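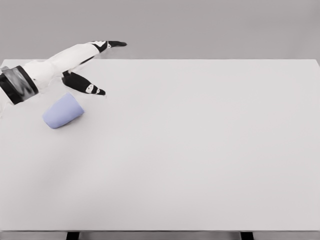
1/ Collecting grasp demos in sim for the Cirine policy

Current task is the tipped cup. One cup on its side, one table, one arm, gripper starts open above it. Upright cups were finished in September and the policy handles those well enough to move on.

2/ Target is 437 accepted episodes for this task. An episode is accepted if the cup ends upright, inside the table bounds, and stays put for 3 seconds after release. Everything else gets a failure tag and goes to a separate folder. We keep the failures.

3/ Cup yaw is sampled over the full circle. Position is sampled over the reachable part of the table, which leaves a lot of white surface that never gets a cup. Widening that range means moving the base, and I don't want two base poses in one set.

4/ Teleop is by Ilse Ruppert and me. We have different habits. She closes on the rim, I go for the body of the cup and rotate the wrist late. Operator ID is stored per episode so we can split on it. First training run on mixed data averaged the two approaches and closed on air between them.

5/ Fix for now: 80 episodes from each of us using the rim grasp only, trained separately from the rest. Loss curves look ordinary. Rollouts are less hesitant near contact. Too early to put a number on it.

6/ Contact settings matter more than I expected. With the old friction value the cup rolled away on light touches and we were teaching the policy to chase it. Jinlong Bai retuned the cup against a bench test at Gevasdale. Episodes recorded before that change are out of the set.

7/ Rendering is plain on purpose at this stage. White table, gray background, soft light. The pale cup has little contrast with the table, so the segmentation check flags a few episodes per batch and I review those by hand. Color and texture randomization come in a later pass on the same trajectories.

8/ Storage: joint states, gripper command, camera frames, cup pose. Cup pose is for scoring only and is masked at training time. Someone will ask.

9/ Next batch has 4 cup sizes, same table. Replay script and tag list are in the Prerna repo under tipped_cup.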